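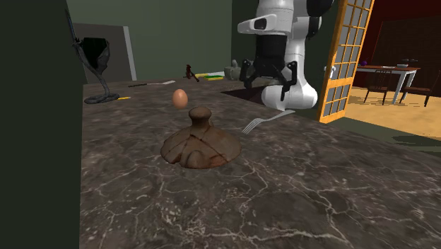
Kitchen robots: your questions

Last updated September 2, 2023

Can it do my dishes yet?
No. Bits of it, some days. Picking up a fork off a bench, fairly good. A whole sinkful after dinner, no.

Why is a fork hard?
Thin, shiny, lies flat. Fingers have to get right down to the counter without bashing it. Stone with veins in it makes it worse for the cameras. We practise forks a lot.

What about lids?
Knob on top = easy. Domed lids with a round knob are what we start new people on. Lids with no knob, ask again in October.

Eggs??
Everyone asks. Merura (our control software) can hold an egg. Putting it down gently is a seperate skill and still being worked on. In simulation a broken egg costs nothing so that's where most of the tries happen, 1000 per chore before we go near a real kitchen.

So is the kitchen real or not?
The one at the top of this page is simulated. Egg hanging just above the counter and all. Physics in these things is never perfect. Real test kitchen is at the Jiko workshop, smaller, uglier.

Does it work around knives?
Not with people in the room. Knives go in the drawer for home trials, no exceptions.

How many chores can it do?
We test 26. It passes 9 well enough that Yaowalak Limsakul, who runs trials, would leave it alone with them. Wiping with a sponge is one. Scrubbing a pot isnt.

Will it tidy a cluttered bench?
Slowly. It will move things to a spot you've picked. It won't know the mortar and pestle lives by the stove unless you tell it.

Can I buy one?
No. We have 2 arms and neither is for sale.

Could it work in a cafe or a shop?
Sorting cutlery, maybe sooner than homes. Same job all day, same colour trays, better lighting. Talk to Araceli Aguirre about shop-floor trials, use the contact form and put "trial" in the subject.

Does it need wifi?
Yes for now.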